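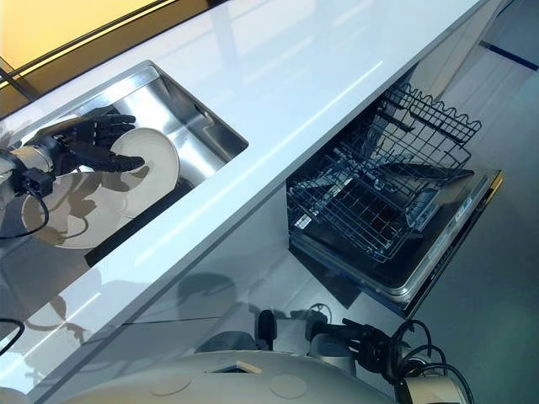

Two white plates in the stainless steel sink.

Cleltetti Hall, pre-show safety checklist, rap and hip-hop bills
Completed by: Nusrat Mengal
Reviewed by: Siu-fong Yu
Load-in complete 3:40 p.m. Approved capacity 444.

1. Stage deck and risers
Pass. Deck locks checked on all sections. DJ riser leveled and strapped at the rear. Gaff tape renewed on the downstage edge.

2. Front-of-stage barrier
Pass with comment. One foot plate was missing a bolt at stage left. Bolt fitted before doors. Headliner Rathore goes to the barrier during the last two songs, so security keeps the pit clear of bags and cable.

3. Subwoofers and speaker stacks
Pass. Ratchet straps tight. Stage right stack moved back 4 inches to clear the exit sign sightline.

4. Power distribution
Fail, corrected. GFCI on the DJ circuit did not trip on test. Unit swapped with the spare and retested. The faulty unit is tagged and in the shop.

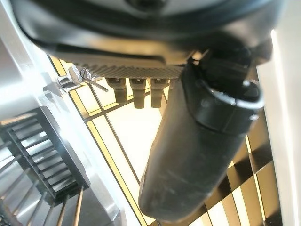

5. Wireless microphones
Pass. Fresh batteries in all handhelds. Lorham's second vocalist shares a frequency group with the host mic; monitor engineer has the revised list.

6. Haze and effects
Pass with comment. Water-based haze only. The CO2 jets on the Sesholm rider were declined. No clearance from the fire marshal for this room.

7. Exits and aisles
Pass. All doors open from inside without a key. Merch table was 23 inches into the east aisle and has been moved to the lobby. Recheck after merch load-in.

8. Sound level
Open. Meter at the mix position calibrated. Log readings every 15 minutes from first act. Earplugs stocked at both bars and the coat check.

9. Balcony
Closed to the public for this show. Rope and sign in place. Balcony seats (184) are not included in the approved capacity above.

Outstanding: item 8 log, replacement GFCI to be ordered, item 7 recheck. Return signed copy to the production office before doors.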